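4. Comparing Two Grippers and Two Controllers on the Egg Basket Task 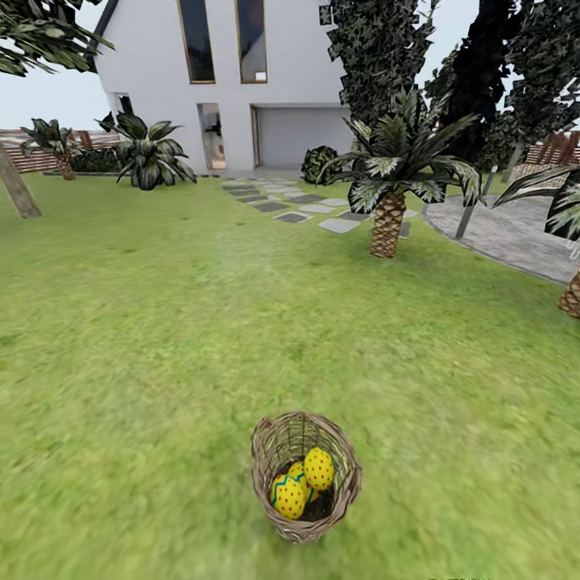 Figure 1. Start state of the garden variant of the egg basket task, rendered in the simulator. Three yellow decorated eggs rest in a woven wicker basket on the lawn.

The tasks in Section 3 were all set on a tabletop, with one rigid object at a time and clear space on every side of it. We wanted a harder test for the grippers before making any claim about which one to use. The egg basket task asks the arm to take eggs out of a container one by one and set each on a marked spot in the grass. It needs a top-down approach, it leaves little room for the fingers to open, and it punishes a grip that is too strong. All trials in this section were run in simulation.

4.1 Hardware models

We used the same seven-joint arm model as in Section 3, with its base fixed beside the basket. The arm is added to the scene after the objects have settled, so start states such as the one in Figure 1 are saved without it. Two grippers were mounted on the same wrist flange.

The first is the Rurska, a parallel gripper with two flat fingers and soft pads. Its stroke is 70 mm. The finger model is rigid and the pad is treated as a thin layer with its own stiffness and friction values. We did not try to model the bending of the pad edge, although the real pad does bend when it is pushed against a hard rim.

The second is the Latau, which has three curved fingers driven by one motor. The fingers close together and stop separately when they meet an object. The Latau is wider than the Rurska when open. It holds round objects well in the tabletop tests, where it had fewer slips than any other gripper we tried, and we expected the same here.

Both gripper models were checked against the bench units before the trials began. Baltazar Tlapale measured closing time and holding force on the bench, and the simulated values were adjusted until they matched. The Latau model needed more work than the Rurska model. Its finger coupling had too little friction at first, and the fingers kept moving after the motor stopped.

4.2 Controllers

Each gripper was tested with two controllers. The position controller takes a target finger opening and drives to it at a fixed speed. The target is computed from the estimated width of the egg, less a small margin to give a firm hold. It has no knowledge of contact.

The force controller closes slowly until the motor effort passes a threshold, then holds that effort. The threshold was set once for each gripper on a single egg placed on open grass, and it was not changed after that. We could have tuned it for the basket and gotten better numbers. We chose not to, as the point was to see how a setting made in easy conditions carries over to a tighter space.

Arm motion was the same in all cases. The planner, which we call Quezada, is the sampling planner from Section 2 with the same time limit. It plans to a point above the chosen egg, moves straight down along the approach line, closes the gripper, and moves straight up. If no path is found in the time limit the trial is counted as a failure and the reason is recorded.

4.3 Scene and start states

The basket is a tall, slightly tapered cylinder with a rough and uneven rim. The uneven rim matters for planning. A collision shape made from a plain cylinder let the fingers pass through the higher parts of the weave in early runs, and a convex hull closed off the opening completely. We ended up splitting the wall into vertical strips, each with its own height. The strips follow the rim closely enough that a finger that would touch the rendered weave also touches the collision shape.

The eggs start leaning on each other and on the inner wall. In the start state of Figure 1, the uppermost egg rests against the right inner wall, the front egg lies lower and to the left, and the third is partly hidden between them. That third egg gave the most trouble in every condition. Its visible area is small, and the pose estimate is poor until at least one of the others is gone.

We made the start states by dropping the eggs into the basket from a low height and waiting until they came to rest. States where an egg left the basket were thrown out. The basket, the lawn and everything around it stay in place across all trials. The house, the palms and the stepping-stone path have no effect on the grasp itself, and none of them is within reach of the arm. They are in the scene for the camera. The pose estimator was trained on tabletop images, and we wanted to know how much it would suffer with grass and plants behind the object.

Each combination of gripper and controller was given the same 40 start states. A trial ends when all three eggs have been placed, when an egg is dropped outside the basket, when the force on an egg passes the damage limit, or when the planner gives up. We did not allow a second attempt on an egg after a failed grasp. A deployed system would try again, and the success rates here are lower than a user would see for that reason.

4.4 Results

The Rurska with the force controller did best overall. It cleared the basket more often than any other combination, and it had the smallest number of damage stops. The Rurska with the position controller was close behind on the first egg and fell off on the second and third. Most of its failures were damage stops. When the width estimate came out too small, the controller squeezed the egg past the limit without any sign that something was wrong.

The Latau did worse than we expected. It had few slips once it had hold of an egg, which agrees with the tabletop results. The trouble was getting the fingers down into the basket. With an egg leaning on the wall there is often no place for the third finger, and the planner ran out of time looking for one. Turning the wrist helped in some start states, but the arm then came near its joint limits and the straight move down could not be completed. Of the trials that ended in a planner failure, nearly all were Latau trials, and the choice of controller made no clear difference to them.

The force controller had one failure of its own, seen with both grippers. If a finger touched the basket wall on the way in, the motor effort rose and the controller took this for a grasp. The arm then lifted with the egg held loosely or left behind. This happened mostly with eggs against the wall. Getsemaní Manríquez tried a version that waits for effort on both sides before it reports a hold. In a short test with the Rurska it removed most of the false grasps. It cannot be used on the Latau, where one motor drives all the fingers and the effort cannot be split between them.

4.5 Camera placement

We repeated the Rurska trials with the camera at two positions. The first looks into the basket at a slant from the front, high enough to see over the rim. The second is mounted on the wrist and looks down the approach line.

The fixed camera gave a better first estimate of the uppermost egg. It sees the egg with the wall behind it, and the bright shell stands out well from the dark interior. It was weak on eggs low in the basket, where the near side of the rim gets in the way. The wrist camera had the reverse pattern. It handled the low eggs better, but during the last part of the move down the fingers cover most of the view, and the estimate has to be frozen before that point.

The printed patterns on the eggs had a larger effect than the background. An egg with only dots was located well in most poses. On eggs with a zigzag band, the estimator sometimes took the edge of the band for the edge of the shell, and the width came out too small. This error accounts for a good share of the damage stops under position control. The lawn caused few errors of its own. We had expected the green background to be a problem, and we had set aside extra training images for it that in the end were not used.

4.6 Limits of the comparison

The eggs are rigid in the simulator, and damage is judged only by contact force. A real shell can crack at a low force if the load falls on a small area, and the curved fingers of the Latau may do better on that measure than our numbers show. The weave is also rigid. A real wicker wall gives a little when pushed, which would leave more room for the third finger and might turn some of the planner failures into successes.

The grass is a flat plane with high friction. Placed eggs stayed where they were set down in almost every trial, and on a real lawn some of them would roll. Placement is therefore scored only as done or not done, and the distance from the marked spot is left out of the results.

We carry the Rurska with the force controller forward to Section 5, where the same code runs on the bench arm. The Latau is kept as a second choice for objects in open space. The contact threshold found on open grass is used there unchanged, together with the two-sided check. The camera in that section is the wrist camera on the Gristus mount, which sits slightly farther from the fingers than the simulated one and gives a wider view of the container at the start of the approach.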